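Lidach two-arm tabletop kit, worth it for a beginner with a small space?

posted by solderandtoast

Hi all! I've been drooling over the Lidach dual arm kit since May and I'm this close to ordering it. I have a decent desktop PC, a corner of the den, and some experience with hobby servos (a pan-tilt mount and a very sad hexapod). I'd love to get two arms sorting small parts and maybe passing things to each other.

What I can't work out is how much I can do before the hardware shows up. The shop page says a simulated cell comes with it but doesn't say much more. Is the simulation any good, or is it a toy? And is the frame worth the extra money over clamping the arms to a workbench? My budget is 1,000 dollars all in, and the kit without the frame is 700, so it matters.

tremblay_bench

Get the frame. I clamped mine to a door on sawhorses and every fast move shook the whole thing. Good arms though.

gripperfan

Oh, you're going to have fun with this! I've had mine for 9 months and I still go down to the basement after dinner "just to check one thing."

The simulation is the best part of the package for me. You get the download link as soon as you order, so you can start the same evening. It runs fine on my PC, which is nothing fancy. I wrote my whole pick and place routine in there before the boxes came, and when I moved it to the real arms I only had to fix the grip heights and slow down the wrist. That took me 2 evenings, and one of those was mostly me looking for a hex key.

Some things to know going in. Grasping is where the sim and the real arms disagree most. Cubes are easy. Anything round wants to roll away from the fingers, so practice on cylinders early and close the gripper slowly. Keep one arm parked while you get the other one working, then bring in the second. And turn the shadows on if you plan to use a camera! I trained my color finder with them off and it fell apart the first time I switched on the desk lamp.

On the frame, I agree with tremblay_bench. It keeps the two bases where your code thinks they are, and that saves a lot of measuring. If money is tight, Ameretti sells plain extrusion and you can cut your own rails. A friend in Vanosberg did that and it came out very solid, but budget a weekend for it.

solderandtoast

This is so helpful, thank you both! Didn't know about the download coming right away, that pretty much settles it. Do you start with all the cubes out, or just one?

gripperfan

Just one, for the first few runs. Once it picks that up every time, scatter more of them and throw in something that isn't a cube. I also move the starting spots between runs so the arm can't get by on memorized positions. My current layout has a cylinder in with the cubes, and I work the left arm first. 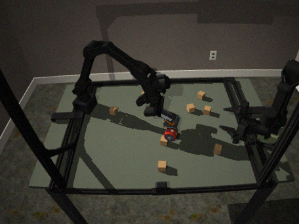
After that I'd try the handoff. Have the left arm carry a cube to the middle and hold still, then bring the right one in slowly from its own side. Save a copy of your settings before you touch the speed, and post how it goes, I want to hear about it!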